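Call for participants: come stack, sort and pack toys with us at Laltotden

Hi all! I run the toy shelf at Laltotden, and I'm looking for people (parents, grandparents, retired teachers, anyone with a bit of patience) to help me try out our stacking and sorting toys and get them ready to lend. We took in a huge pile in October, and my list is now at 3942 pieces, rings and pegs and tiny lids included. I love every one of them but I can't do it alone!

You'd come in for 2 hours at a time, 4 times in all. Pick a set off the shelf, put it together, take it apart, and tell me what you think. Do the rings go on easily? Would a toddler get bored? Is it a pain to put away? Then you bag it, write the label and grab the next one. I'd like to get through about 200 sets before we open the Ghanem Street room, and yes, the puzzles count.

No experience needed. You do need to be over 18 and okay with sitting at a table for a while. It's unpaid, but there's coffee, and you get first pick when lending starts. If you've already signed up through Rerero you're on my list, so please don't send the form twice (I've got three of some of you).
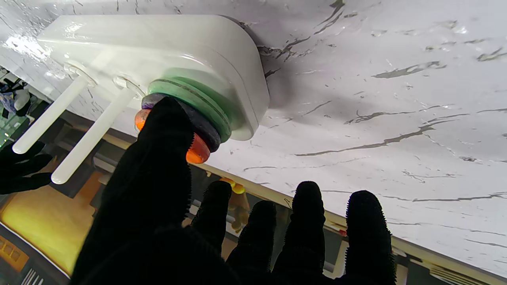

Posted by the Jelley Toy Shelf at Laltotden | 1/2/22 | Filed under: Get involved

Ring stackers are where most people will start, the colored rings on white pegs. Tell me in your note which times suit you, and whether you'd rather sort or pack. Drop it at the front desk or use the sign-up form, and I'll write back!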